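Adult Easter Bunny Costume (Full Suit) – Flomwood

Home / Costumes / Seasonal / Easter

The Flomwood Easter Bunny is a full mascot-style suit for adults, suitable for shopping centres, school fetes, egg hunts and staff parties. It is sold as a set and is also available for hire from our Ninbridge store.
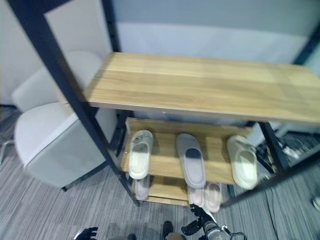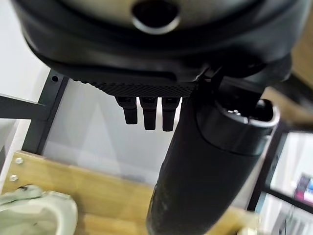

What's in the set

Jumpsuit with back zip and attached tail
Bunny head with mesh vision panel in the mouth
Mitts with elastic cuffs
Foot covers, worn over your own flat shoes
Bow tie (yellow or lilac, please choose at checkout)
Drawstring storage bag

The jumpsuit is short-pile polyester plush in white or grey. The belly panel is a lighter colour and is stitched in, so it won't peel off in the wash. The head is moulded foam covered in the same plush, with wired ears that can be bent to get through doorways. It weighs less than the older Purkitent head we used to stock, and the chin strap is now adjustable.

Sizing

Standard fits most adults from 160 to 178 cm. Tall fits from 178 to 193 cm. The suit is cut loose and is meant to go over a T-shirt and shorts. If you are between sizes, take the larger one. Foot covers are one size and fit up to a men's 12.

Wearing it

The suit gets warm. We recommend a break every 33 minutes indoors, and more often in the sun. You can see forward and slightly down through the mouth, but not to the sides, so please have a helper when there are small children about. A cooling vest from Arai fits under both sizes and is sold separately.

Care

Jumpsuit, mitts and foot covers: cold gentle machine wash, hang to dry. Do not tumble dry or iron. Head: spot clean only with a damp cloth and mild soap. Let everything dry fully before it goes back in the bag.

Hire

Hire is for 2 days, with pick-up and return at the counter. A refundable deposit applies. Hire suits come back to us unwashed; we do the cleaning. We have six suits in the hire range and they are usually all booked from late February onwards.

Returns

Unworn sets can be exchanged for another size within six days of delivery. Heads that have been worn can't be returned for hygiene reasons unless faulty.

Page updated Tuesday, March 24, 2020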